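# Lining a shallow tray with brick paper and adding a cord

I made this tray for small things in the bedroom, such as keys and hair ties. My friend Sihan Zeng asked me how I did it, so I write it down.
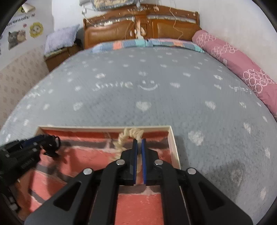
You need a shallow tray with low sides, a piece of patterned paper, a cord and some paste. I chose a red brick pattern and kept the sides cream. A cream plaited cord goes well with it, but you can use any colour you like.

## Lining

1. Wipe the tray and let it dry.
2. Measure the bottom on the inside, not on the outside. My first piece was too wide because of this mistake.
3. Cut the paper 2 mm smaller on each side. Then it will lie flat.
4. Look at the direction of the bricks. The long mortar lines should run along the long side of the tray.
5. Spread a thin layer of paste and put the paper down from one short end. Push the air out with a dry cloth.
6. Leave it for 4 hours with nothing on top.

## Cord

Cut 50 cm of cord. Before cutting, wind a little tape around the place, otherwise the plait opens very quickly. I have cut it also without tape and I lost 7 cm of good cord.

Lay the cord in the tray as a curved loop and move it until you like the shape. I do this on the bed, where I have more space than on my desk. Please put the tray on something firm when you use the paste, as a mattress is too soft for pressing.

You can glue the loop with small drops under the cord, or leave it free so that it can be washed. I prefer it free. If the ends look untidy, sew them together with thread of the same colour and trim what remains.

For cleaning the lining use only a slightly damp cloth. Paper does not like much water, and the corners will lift first.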